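Section 4: Setting Up the Study Desk and Its Shelves

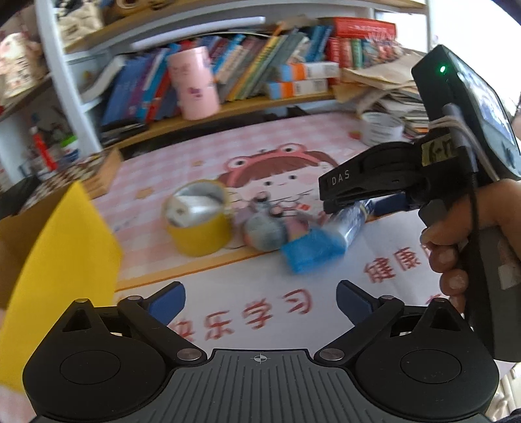
Once the desk is standing level, please don't rush to put everything back on it at once, tempting as that is with a child waiting to sit down and draw! A few minutes spent on the mat and the shelves now will save you a good deal of lifting later on.

4.1 Laying the desk mat

1. Wipe the desk top with a soft, barely damp cloth and let it dry for 20 minutes.
2. Unroll the mat face down and leave it for 30 minutes, so the curl has time to relax (a stubborn one may want overnight).
3. Turn it over with the printing facing the chair. A gingham mat is a real help at this point, as you can line up the checks with the front edge of the desk.
4. Smooth it from the middle outward with the flat of your hand.

Note: Mats up to 680 mm wide fit the Pekitow desk without trimming. If yours has a cheerful character or a few words of encouragement printed on it, such as 快乐学习 ("happy learning"), keep that part clear so it can be seen and enjoyed.

Caution: Never iron the mat, and keep hot cups off it.

4.2 Filling the shelves

1. Stand the books in a row on the middle shelf, pushed well back.
2. Use the space in front of them for a canister or other light things that get reached for every day.
3. Soft toys are welcome at the far end of a shelf, where they won't slide down onto the homework.

Caution: Do not load any one shelf with more than 20 kg.

4.3 Clearing the desk after use

1. Gather up wrappers and little plastic bags first. They hide under everything else, and small brothers and sisters will find them before you do.
2. Put rolls, packets and other small supplies together in one box or tray at the side.
3. Lift the mat every few weeks and wipe underneath.

Note: Replacement shelf pins are kept at our Etcombe store. Please give the model name and the shelf color when you order.

Hustambridge Home, revised 10/2/21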